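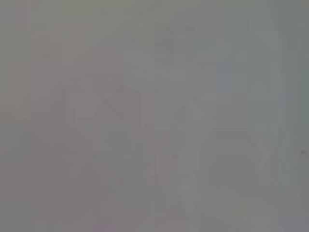

印刷する　｜　この記事をメールで送る

最終更新日：3/1/19

うちの職場のロボットのルール、ついに書き直しました！という話です。長いです。ロボットに興味のない方は、たぶん途中で眠くなると思うので、前回のカレーうどんの記事に戻ってください（あれは自信作です）。

私はIritardという会社の片隅で、ロボットアームに物をつかませたり置かせたりする仕事をしています。安全の専門家ではありません。もともとは配線とか治具づくりの人間で、気がついたら「ルールの紙、直しといて」と言われる係になっていました。会社員あるあるですよね。

で、そのルールの紙というのが、148項目あったんです。

いや、148て。アームの電源を入れる前に148個も確認する人がいたら、私はその人を尊敬します。でも一緒には働きたくない。もとはSkellarmontの大きいラインで使っていた点検表で、柵の中で動く大型機のために作られたものだったらしく、うちの机の上サイズのアームにもそのまま配られていました。「フォークリフト通路の表示灯」とか書いてあるんですよ。フォークリフト、うちの部屋には入りません。ドアの幅的に無理です。

そうなるとどうなるかというと、全部の欄に縦線をすーっと一本引いて「良」と書くんですね。私もやってました。ごめんなさい。だけど一回縦線に慣れてしまうと、本当に見なきゃいけない非常停止の欄も、フォークリフトと同じ速さで通り過ぎてしまう。これはまずいなと、去年の8月、汗だくで空調の壊れた部屋に立ちながら思ったわけです。

■まず、減らした

最初にやったのは消す作業でした。消しゴムじゃなくて表計算ソフトですけど、気分は大掃除です。楽しかった！

ただ、安全の項目を消すのって、やってみると結構こわいです。「これ、何のためにあるんだろう」と思う行ほど、昔なにかがあって足された行かもしれない。なので、わからない行は消さずに別シートに移して、由来を知っていそうな人に聞いて回りました。聞いてみたら「それは前の前の機械のやつ」であっさり終わることもあれば、「それは絶対に残して」と急に真顔になられることもあって、後者はケーブルの固定に関する行でした。つい「ケーブルくらい」と思っていた自分を反省しています。

最終的に、毎回見る項目は20になりました。残りは月ごとの点検と、構成を変えたときだけ見る表に分けてあります。なくなったわけではなくて、引っ越しです。

■毎回見るやつの中身

全部は載せませんが、自分で気に入っているところだけ。

一番上は「非常停止を実際に押す」です。前は「非常停止ボタンに異常がないこと」でした。異常がないことって、どうやって見るんでしょうね。眺めて「うん、赤い」で終わりじゃないですか。だから押す。押して、止まるのを見て、戻す。停止の解除だけで勝手に動き出さないことも、ここで一緒に見ます。

次が「今日のプログラムの名前を声に出す」。これは導入したとき笑われました。私も最初は恥ずかしかったです。でも似た名前のファイルが並んでいるときに、口に出すと「あれ？」ってなるんですよ。目だけだと、人間は見たいように読んでしまう。指差し呼称ってすごいです。先人は偉い。

それから「最初の一周は低速で」。位置を教え直したあと、つかむ物を替えたあと、台を拭いただけのときも、です。台を拭くと微妙にずれるんですよ、これが。急いでいるときほど飛ばしたくなる項目なので、太字にしました。太字にしたら守るのかと聞かれたら、うーん、前よりは、という感じです。

あとは手先の道具まわり。Procházkaのハンドを使うときは、電源が切れたときに物を放すのか握ったままなのかを、表に書き込む欄を作りました。同じアームでも設定で挙動が変わるので、「たしか握ったままだったはず」で手を出すのは本当にやめてほしい。重たい物を落とされるのも嫌ですけど、放すと思って手を添えたら放さないのも、かなり嫌です。

■「協働」という言葉に甘えない

ここ、ちょっとまじめに書きます。

協働ロボットだから柵がいらない、という言い方をよく聞きます。私も前は言ってました。でもロボットが協働向けであることと、その作業が安全であることは別の話なんですよね。腕がどんなに優しく止まっても、持っているのがカッターだったら危ない。角のとがった金属の板でも危ない。リスクアセスメントは機械本体だけを見るんじゃなくて、手先も、ワークも、置き場所も、そこに立つ人も込みでやる。規格の本を読むと、ずっとそういうことが書いてあります（文体が硬いので、私は三回くらい寝落ちしました）。

なのでうちのルールには「つかむ物が変わったら、リスクアセスメントの表に戻る」と入れました。毎回ゼロからやり直すわけじゃなくて、前の表を開いて、変わったところに印をつけて、日付と名前を書くだけ。それだけでも、とがった物や熱い物が紛れこんだときに一度立ち止まれます。

法律で決まっている教育とか資格まわりは、会社ごと機械ごとに違ってくるので、このブログを信じないで、ちゃんと担当の部署や労基署に確認してくださいね。私はカレーうどんの人なので。

■二人ルールでもめた話

一番もめたのが、動作を教えている間は2人でやる、という決まりです。片方がペンダントを持って、もう片方は非常停止のそばにいる。

反対意見はもちろん「人がいない」。わかります。うちは本当に人が少ないです。昼休みに一人でちょっとだけ位置を直したい、その気持ちもすごくわかる。でも、その「ちょっとだけ」のときって、たいてい腕の可動範囲に頭を突っこんでるんですよね。見づらいから。

結局、可動範囲の中に体を入れるなら必ず二人、範囲の外から低速でさわるだけなら一人でもいい、ただし部屋の札を「教示中」に変えること、というところに落ち着きました。妥協といえば妥協です。私は全部二人にしたかった。今でもちょっと思っています。

札は、最初かわいいイラスト入りで作ったら「かわいくて危なそうに見えない」と却下されました。ロボットがヘルメットかぶってるやつ、力作だったのに。今は黄色い地に黒い字の、愛想のない札がかかっています。

■記録は短く

止まった記録の話もさせてください。

過去の停止記録を全部読んだんです。1,304件。暇なのかと言われましたが、暇ではないです。Lakthorpeの現場の分まで一緒に入っていたので、思ったより多かった。

読んでわかったのは、自由記入欄が「復旧した」だらけだということ。なぜ止まったか、誰がどう戻したかがほとんど書いていない。責める気にはなれません。だって書く欄が小さいし、手袋してるし、早く再開したいし。

そこで新しい用紙では、止まった理由は丸をつけるだけにして、自由に書く欄は一行だけにしました。そのかわり「戻す前に何を見たか」は空欄禁止。保護停止って、リセットを押せばだいたい戻っちゃうんですよ。戻っちゃうから、見ないで押す。私はあのリセットボタンの、ぽちっという軽さがちょっと苦手です。もう少し重たくしてくれてもいいのに。

同じ理由の丸が続いたら、その日は速度を上げない、という一文も足しました。何回続いたら、というところはまだ揺れていて、表には鉛筆で書いてあります。

■まだ決まってないこと

ひとつは、見学の人が来たときの立ち位置。床にテープを貼ったんですが、みなさん興味があるとどんどん前に出てくるんですよね（うれしいんですけど！）。テープを太くするか、いっそ見学中は自動運転をしないか、で話が止まっています。

もうひとつは、手首のカメラをいつ拭くか。毎回の表に入れると項目が増えるし、月の点検だと間があきすぎる気もする。今は週に一度ということで仮置きしていますが、「汚れたら拭けばいいのでは」という正論も来ていて、そうなんだけど、そうなんだけどさ……と返事を保留中です。安全の項目なのか品質の項目なのかでも意見が割れていて、画像を見て動きを止める仕組みが入っているかどうかで変わるよね、というところまでは合意できました。

それと、表そのものの見直し時期。ほうっておくと、たぶん何年か後にまた148項目に育ちます。一行足すなら足した理由と日付を隣の列に書く、という決まりにしたので、次に書き直す人は私よりは楽なはずです。次も私だったらどうしよう。

コメント欄で「うちはこうしてる」というのがあったら、ぜひ教えてください。とくに札のデザイン。ヘルメットのロボット、まだデータは残してあるので。

お問い合わせ　｜　無断転載はご遠慮ください　© 2019　｜　ページの先頭へ戻る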